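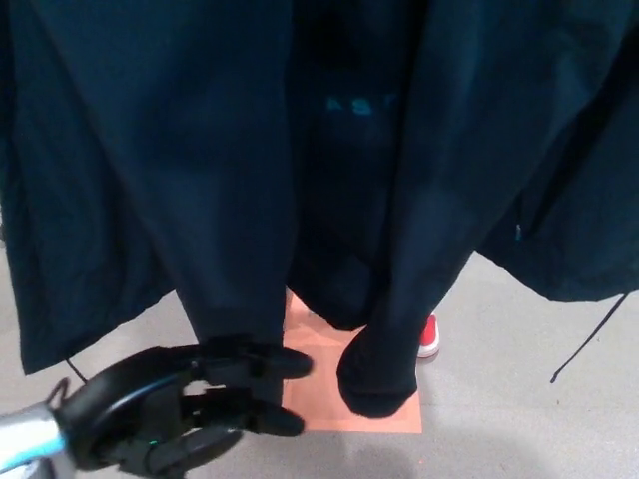

The New Hire at Wudach

The pump controls shop at Wudach had not taken on a new engineer for seven years, and so when one finally came up the gravel drive at a quarter to eight, with a lunch tin under her arm and her good boots on, the whole place found a reason to be standing near the front door.

She had come over from the power utility at Farnus, where she had spent her days reading meters and writing reports that went off to another building. It was steady work and she had been fond of it, in the way you can be fond of a long bus ride. But she wanted to put her hands on something and hear it start.

They gave her the bench by the window and the Lacroix panel, which was a bit unkind of them. It was 86 kilos of grey cabinet that had come back from an oil lease up north with a note saying only that it sulked. Five people had already had a go at it. The foreman patted the lid as you might pat an old horse, wished her luck and went off to find the milk.

She didn't open it at first. She made her tea and sat beside it – she had always been a sitter – and thought about the dairy at Zarkilska, where she grew up, and how her father used to listen to the vacuum pump through the kitchen wall and know from the sound of it whether he'd be late for supper.

Then she switched the panel on and listened. There was a hum, and under the hum a small dry tick, a bit like a fingernail on a plate.

By the time the others came back from lunch she had the door off and a loose neutral in her hand, and the foreman, who was a generous man when it came down to it, moved the biscuit tin to her end of the room and left it there.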